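I got to the Teresmont open day in October with a paper cup of bad coffee and no idea which door to use, so I followed a family with a stroller and ended up at the loading dock. Wrong door, nice people. Somebody in a lanyard walked me through to the front, past a lot of shelving, and I got my visitor sticker with my name spelled almost right.

The reason I went was the household floor. Teresmont has built a row of little mock rooms up there, and the bathroom is the one everyone wanted to see. It has a real counter, real flooring, a mirror, the works. The two-armed machine they run in it is called the Sumomier, and the demo was towels. Taking them off the bar, putting them back, that sort of thing. I do that every morning half asleep, so naturally I stood there for ages.

### The part that went wrong

I had picked the 2 o'clock tour because it was the quiet one, and I'm so glad I did, as this was the group that got the fault! Rūta Priedītis was leading us. She'd been through her safety talk (stay behind the tape, bags off the floor, please don't lean on the partition) and had just stepped back when the robot closed one hand on the towel, started to pull, and stopped dead. A second later a tone went off, and the tablet on her stand showed fault 490 in big letters.

She told us 490 is a pull-force fault. The arm had felt more resistance than it expected from a loose towel and had shut itself down. Fine, great, that's what you want. The trouble was that it shut down still holding on, with the towel stretched tight. (The picture here isn't of that moment: the towel is hanging in loose folds, and a hand is only just reaching its lower edge.)

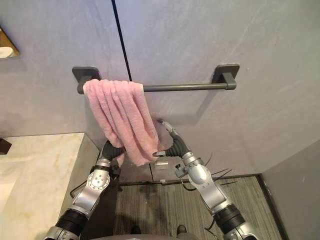
A man next to me asked why it couldn't just open its hand, and I thought that was a very fair question. Rūta said that on a protective stop the hands keep whatever grip they had, so they don't drop things on people's feet. Makes sense with a mug. Makes less sense with a towel on a bar that's screwed to a wall, and she said so herself, which I liked.

So we waited. Ott Mägi came up from the workshop, pressed the red stop button first even though everything was already still, and then went inside the tape. He kept well to the side of the arms the whole time. Then he used the hand release at the wrist and the towel went slack. One of the kids clapped.

### What they think happened

Ott was happy to talk afterward, and I scribbled as fast as I could. The log entry was number 2982 (he turned the tablet around so we could see it), and he scrolled back to an older one, 2942, with the same code. Both times the fingers had caught a few of the terry loops, and both times the machine pulled down and sideways when it should have lifted first. A smooth cloth slides off the rod if you do that. A thick fluffy one bunches up and jams.

After 2942 they had lowered the pull limit, so this time the arm gave up much sooner. I asked if the bar had ever come off the wall. He said a bracket had worked loose once, earlier in the year, and that they now check the screws before each session. The Hrubý hands they're using have soft fingers, and he suspects soft fingers are more likely to snag on loops, but he wouldn't swear to it. Someone suggested buying thinner towels, and Ott laughed and said the people who'd end up living with the thing wouldn't want thinner towels.

What bothered me more was the release. You have to reach right up to the wrist to work it, and if it had been somebody's sleeve in there I'm not sure they could have done it one-handed. I said that to Rūta, and she wrote it down on the same form as the fault. There's a plan to put a second release lower on the arm. No date for it yet.

### If you're going

The towel demo didn't restart for our group, so we got extra time with the Ollero carts downstairs, which carry bins around and are very polite at corners. Wear comfortable shoes, it's all concrete down there. Parking is free but fills up before lunch, and the front entrance is on the side with the bike racks.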